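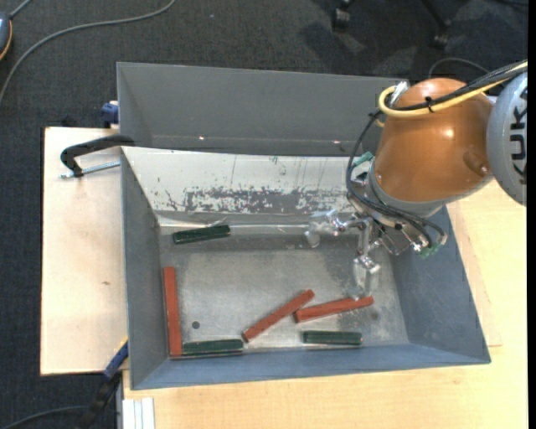 Which way up should solid engineering bricks go in a garden retaining wall if one face has a shallow recess?

Recess upwards, so the mortar fills it and keys the course above to the one below.

Pristley
Posted: Thursday, April 18, 2019

The wall is single skin at the moment, 884 mm high, on the slope behind a garage in Graltamstead. Bricks are second-hand, bought from the Muvden yard. The drawing says nothing about orientation.

tudose_drains
Agree on the recess. I'd be more worried about single skin at that height. What is it holding back?

Pristley
Clay, with topsoil over it. The ground behind is level for two metres or so and then rises.

hodcarrier257
Single skin is fine if you put piers in. Mine has stood for 20 years with piers and no drainage at all.

tudose_drains
I disagree. Wet clay pushes a good deal harder than dry, and a half-brick wall has very little weight to resist it. One brick thick as a minimum, weep holes just above finished ground level, and clean gravel behind. One wall that has stayed up tells you about that garden and its soil.

hodcarrier257
It is a garden wall, not a dam. Piers add plenty of stiffness – the original poster has not said how long it is.

Pristley
Length is 5 m, straight. I have 176 bricks left over, so doubling up means another order either way.

slopeside
Check the footing before you order anything. If it was poured for a single skin it will be too narrow for a thicker wall, and you would be building off the edge of it. What width is it?

Pristley
300 mm wide, 150 deep.

slopeside
Too narrow for my liking with clay behind. I would take it down and recast while the mortar is young.

hodcarrier257
Overkill. Drop the height by three courses and slope the soil back instead.

tudose_drains
That I can live with, provided the gravel and weep holes still go in.

Pristley
I will lower it and dig out behind for the gravel. The footing may have to wait until July.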